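Skimelmont Help > Home & Body > Skin care

Dry, flaky patches around my nose every September. What do you all do?

Posted by Gemma Cropper
1716 views

Hi everyone! I love this board and I've finally got something to ask. Every year when the air turns, I get dry flaky patches on both sides of my nose and a little between my eyebrows. They don't hurt, they just look awful under makeup, and they sting when I put on my regular face wash (a foaming one, smells like grapefruit, I adore it). I've been scrubbing them off in the shower with a washcloth and they come right back by lunch. I have oily skin the rest of the year, so I'm scared of heavy creams. Has anyone beaten this without buying a whole new shelf of stuff? 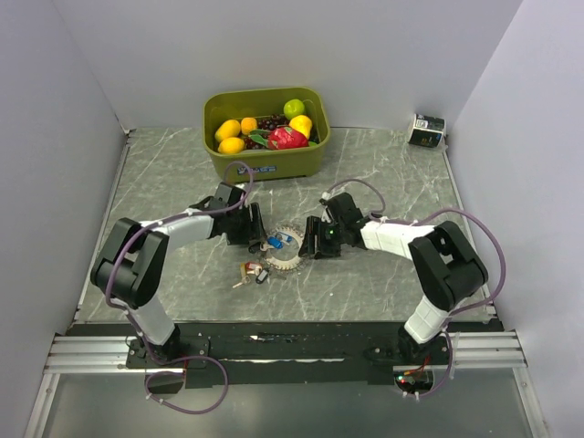

Photo: Skimelmont member uploads

I'm 27 if that matters, and I live up in Cudenley, where the heat is already on in our building. Thank you so much in advance!

Wing-sze Tu
Helpful votes: 100

Oh, I had exactly this and I'm so happy to tell you it got better! First, put the washcloth down. I scrubbed mine for two winters and all I did was make the skin angrier. Second, take a break from the foaming wash, even though you love it (I know, I had a lemon one). Foaming washes can strip a lot of oil, and scent can sting skin that's already cracked. I switched to a plain, unscented cream cleanser, at night only, with lukewarm water. In the morning I just rinse.

Then moisturize while your face is still damp. This was the big one for me!! Pat, don't rub, and get the cream on within a minute or so. Look for ceramides or glycerin on the label. You don't need a heavy one, a light lotion is fine for oily skin, and then you can dab a tiny bit of plain petroleum jelly on the flaky spots only, before bed.
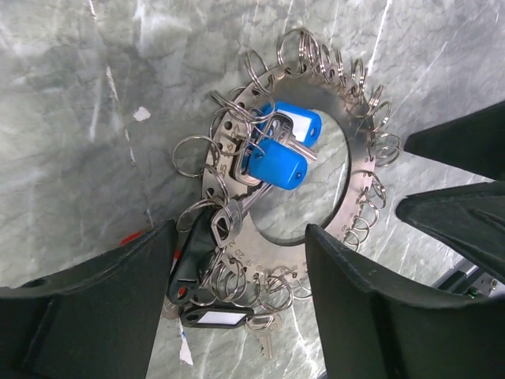 2 min read

Give it a couple of weeks before you decide. And hold off on anything with retinol or acid in it until the stinging stops, then bring it back slowly, one product at a time so you know who the culprit is. My sister got a small humidifier for her bedroom and swears by it, but I never bothered.

Ming-te Lam
Helpful votes: 27

coconut oil! works for everything. I use it on my elbows

Wing-sze Chuang

Love all the tips from Wing-sze T. (great name!), and I want to add one thing. Sides of the nose plus between the eyebrows is a classic spot for seborrheic dermatitis, which can look just like dry skin but often has redness and flakes that are a bit greasy or yellowish. Do you get dandruff too? They tend to go together. If that sounds like you, I'd skip the coconut oil on your face, Ming-te, sorry!

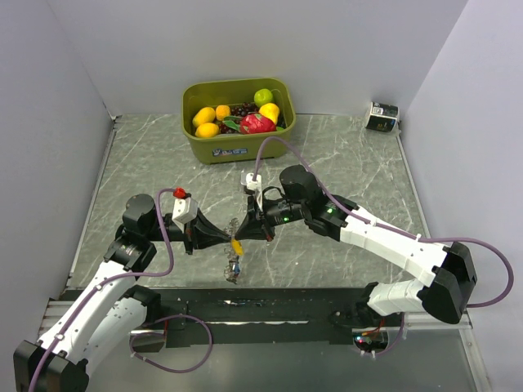 What helped me was asking the pharmacist, who pointed me to an antifungal dandruff shampoo and told me how long to leave it on the skin before rinsing. Mine calmed down so fast I called my mom about it. Keep it out of your eyes, and don't use it if the skin is raw or broken. If it's still there after a few weeks, or it spreads or starts to hurt, go see a doctor and let them take a proper look. Please come back and tell us how it goes, I'm rooting for your nose!

Gemma Cropper

Yes to the dandruff!! I had no idea those were connected. Washcloth is in the laundry and I'm stopping at the pharmacy after work.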